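Skameck opens school bag packing sessions for families in Drenasow

Free after-school sessions on packing and looking after a school bag will start in Drenasow in April, run by the stationery and bag retailer Skameck at its shop on the market square.

Each session lasts 30 minutes and has room for 20 children, who should come with an adult. Children bring the bag they use every day with everything still in it. They empty it out, sort what they find and pack it again for the next school day. Staff will be on hand to help, and a spare bag and a set of books will be kept at the shop for anyone who arrives without their own.

The sessions follow a survey that Skameck carried out among its customers over the winter. A total of 762 parents and carers replied. The most common complaint was that pupils carried books they did not need that day. Lost pencil cases came next, followed by letters home that were found weeks later at the bottom of the bag.

"We sell bags all year and we hear the same things at the till," a spokesperson for Skameck said. "Parents ask for a bigger bag when the one they have would do the job if it was emptied now and then. We would like to show children how to do that for themselves."

The method taught at the sessions is a simple one. Everything comes out of the bag and is laid on the floor. Large books go back first, flat against the side that rests on the child's back. Exercise books and notebooks go in front of them. The pencil case goes in next, where it can be reached without taking the books out. Small items such as cards, rulers and packets go in a front pocket or in the pencil case itself.

Every child will be given a card with the steps printed on it, together with a blank timetable to fill in at home. The card was drawn up with Zunatano, which makes the shop's own range of school bags, and has been tried out with two local after-school clubs.
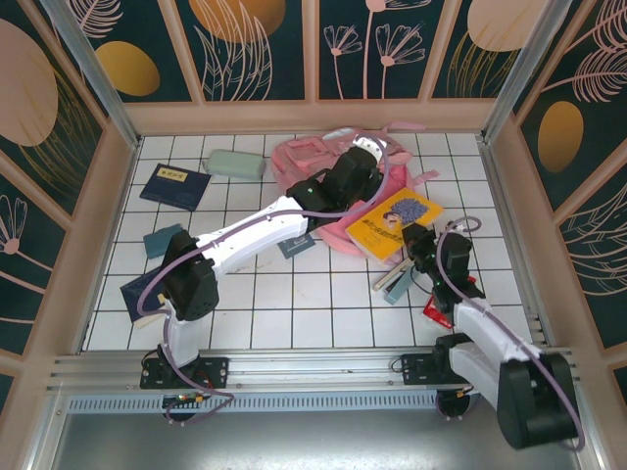
Storybooks and other reading for pleasure are covered too. Skameck suggests that a child carries one at a time and swaps it at the weekend. Pens that have dried up, old wrappers and broken rulers can be left at the shop, where there will be a box for each.

Sessions begin at 4 pm and are held on the first floor, which can be reached by lift from the Hwang Street entrance. There is no charge and nothing needs to be bought. Places should be booked at the till or by telephone, as space on the floor is limited.

The sessions will run until the end of the summer term. Skameck will decide then whether to offer them again in September, when most children start the year with a new timetable.

ENDS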